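Espaces partagés de Vurness : « Une salle se range avec ceux qui s'en servent »

Entretien avec la responsable des espaces partagés

Le site de Vurness met à la disposition des équipes cinq salles de travail, d'une surface totale de 394 mètres carrés. Leur usage change au fil des semaines, parfois au cours d'une même journée, et le mobilier suit. Depuis le 19 mai, une nouvelle note d'organisation fixe les règles applicables aux tables, aux sièges, aux textiles, aux câbles et aux dépôts temporaires. La responsable des espaces partagés a reçu la rédaction de la lettre interne pour en présenter le contenu et revenir sur les difficultés rencontrées lors de sa préparation.

La note remplace un règlement affiché à l'entrée de chaque salle, que la responsable juge « correct sur le fond, mais rédigé pour des salles de réunion ». Les locaux, explique-t-elle, accueillent désormais surtout des activités pratiques. « On y déplie du linge, on y dresse une table, on y manipule des objets courants. Le règlement parlait de vidéoprojecteurs et de carafes d'eau. Les équipes l'ignoraient poliment, et je les comprends. »

Le premier chantier a été l'inventaire. Mené avec le prestataire Flustach, il a permis d'enregistrer 499 articles, des chaises aux housses de coussin. Chacun est désormais rattaché à une salle et à un emplacement de rangement. L'exercice a pris plus de temps que prévu. « Les chaises ne posent pas de problème, elles sont grandes et on les voit. Les petites choses nous ont retenus : les cadres, les pinces, les sacs vides, les torchons dépareillés. Il fallait décider si un torchon est un article ou une fraction d'un lot. Nous avons retenu le lot, après une discussion assez longue. »

Interrogée sur le choix du mobilier, la responsable défend les petites tables, qui peuvent être déplacées sans assistance. Elle souhaite conserver dans chaque salle au moins une table dégagée sur ses quatre côtés, avec un siège placé face au plateau. Les sièges dépareillés ne la gênent pas. Une chaise grise rembourrée peut voisiner avec une chaise bleu marine et un fauteuil de bureau noir. « L'uniformité coûte cher et ne rend service à aucune équipe. Je demande que le siège soit stable, propre et adapté à la hauteur du plateau. Le reste relève du goût. »

Les textiles font l'objet d'un chapitre distinct. Les nappes sont prêtées par la lingerie de Nesby, qui en assure également l'entretien. La couleur bleue a été retenue pour une partie du stock à la demande des utilisateurs, qui trouvaient le blanc trop salissant. Une nappe posée doit retomber sur les côtés sans atteindre le sol. Les pièces de tissu employées pendant les activités, pliées ou chiffonnées, rejoignent le bac de la salle en fin de séance et ne sont jamais laissées sur les assises. « C'est la consigne la plus simple du document, et celle que je rappelle le plus souvent », observe la responsable. 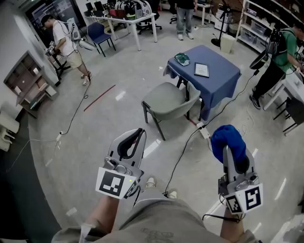 Une nappe peut-elle rester en place d'une séance à l'autre ?

Elle peut rester sur la table si elle est propre et si la séance suivante en a besoin ; dans les autres cas, elle est retirée, pliée et remise dans l'armoire de la salle.

La question des câbles revient à plusieurs reprises au cours de l'entretien. Les salles anciennes disposent de peu de prises murales, et le recours aux multiprises posées au sol y est courant. La note l'autorise pendant les séances, à condition que les cordons longent autant que possible les murs ou le mobilier. « Un câble noir sur un sol clair, cela se remarque. Un câble blanc sur le même sol, beaucoup moins, et c'est de celui-là que je me méfie. » À la fin de la séance, les multiprises sont débranchées, enroulées et suspendues. Des goulottes supplémentaires seront installées en août, lorsque les salles seront moins demandées.

Le marquage au sol a suscité davantage de débats. Certaines équipes posent des bandes de ruban adhésif pour repérer l'emplacement d'une table ou réserver un passage. La responsable n'y est pas opposée. Elle demande que le ruban soit fin, d'une couleur franche, et qu'il soit retiré lorsque le repère n'a plus d'utilité. « Nous avons trouvé dans une salle des lignes dont personne ne connaissait plus la signification. Les gens les contournaient par prudence. Une équipe avait même décalé sa table pour les respecter. » Le registre de salle comporte à présent une colonne où sont notés l'auteur du marquage et son objet.

Restent les dépôts, que la responsable désigne comme « le vrai sujet ». Dans chaque salle, une table finit par recevoir les cartons, les sacs et le matériel en attente. La première version de la note interdisait purement et simplement cet usage. Cette disposition a été abandonnée après la consultation des équipes de l'annexe Châu, qui ont fait valoir qu'elles devaient bien poser leurs affaires quelque part. « Elles avaient raison. Une table de dépôt n'est pas un défaut de rangement tant qu'elle est seule et que son contenu circule. Si une deuxième apparaît, nous venons en parler avec l'équipe. »

La règle adoptée tient en peu de mots : une table de dépôt par salle, placée en retrait de la zone d'activité, et une étiquette sur chaque carton fermé. Les cartons sans étiquette sont transférés dans la réserve, où ils peuvent être réclamés. La responsable précise qu'aucun objet n'est jeté sans l'accord de l'équipe concernée. Elle reconnaît que la réserve se remplit plus vite qu'elle ne se vide et qu'un tri devra être organisé avant l'automne.

Le temps consacré au rangement constitue un autre point de la note. Deux créneaux sont prévus, l'un avant la séance et l'autre après, et tous deux sont compris dans la durée de réservation. Auparavant, les équipes rangeaient sur leur temps propre ou ne rangeaient pas. « Le créneau du départ est bien respecté. Celui de l'arrivée l'est moins, alors qu'il sert à vérifier l'état de la salle et à signaler ce qui manque. Lorsqu'une équipe découvre à la fin qu'une chaise est abîmée, il devient difficile de savoir depuis quand. »

Quant aux personnes présentes dans une salle pendant une activité, la note ne fixe pas de règle générale au-delà de la capacité affichée. Elle recommande de laisser un passage libre derrière les sièges et de ne pas entreposer de sacs entre deux tables. La responsable souhaite s'en tenir là. « Les équipes connaissent leur travail. Notre rôle est de leur fournir un local sûr et du mobilier en bon état. Je n'ai pas à leur expliquer de quel côté de la table il convient de se tenir. »

Un premier bilan sera établi à partir des registres de salle. Il portera sur les articles manquants, les demandes de remplacement et l'état des textiles renvoyés à Nesby. La responsable espère également obtenir le renouvellement de plusieurs tables de l'annexe Châu, dont les plateaux sont usés. La demande est en cours d'examen. D'ici là, les équipes concernées peuvent emprunter des tables au site principal, sous réserve de les inscrire au registre et d'en assurer elles-mêmes le transport.

La note complète est disponible à l'accueil de Vurness et dans chacune des salles. Les remarques peuvent être adressées par écrit au service des espaces partagés.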